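Plemiser Residents' Help Forum
Housing and Utilities

Washbasin on a metal stand: who is responsible for the water connection?

Posted by Plestinitz_Tenant, 5th November

I rent a ground-floor unit managed by Fotadico. The bathroom has a freestanding washbasin, and the lease lists it under "fixtures supplied." The lease does not state who must pay for the faucet or the supply line. Fotadico has quoted me $43 for an inspection before any work is approved. I would like to know whether a tenant may be charged for this visit, and whether I may hire my own plumber instead.

vass_housing_desk
Member for 7 years, 1082 replies

Under the standard Plestinitz lease, an item listed as a supplied fixture must be kept in working order by the manager. This covers the faucet, the drain and the supply line up to the shutoff valve. An inspection fee may be charged only if the damage was caused by the tenant.
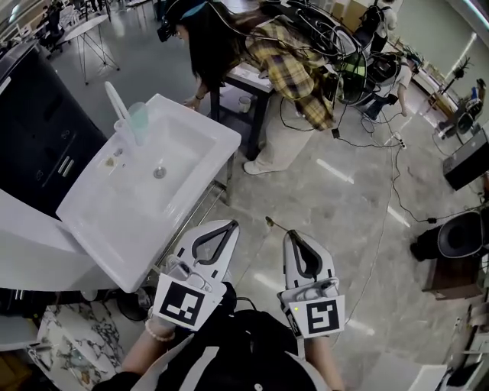 The request should be made in writing and should quote the line of the lease in which the basin appears. Fotadico is then required to reply within 7 days. Please do not pay the fee before you receive that reply, as refunds are handled by a separate office in Vass and are slow. If you hire your own plumber without written consent, the cost will normally remain with you.

Plemiser Lower Block

We paid the fee in February and got it back after more than 2 months. Keep the receipt.

northstair

I do not agree with the first reply on every point. Leases signed under the old Plemiser terms treat the faucet as a tenant item, even where the basin itself is supplied. Please check the form number printed at the foot of your first page. If it ends in 2, the older terms apply and the fee may be valid. The housing office can confirm this by telephone.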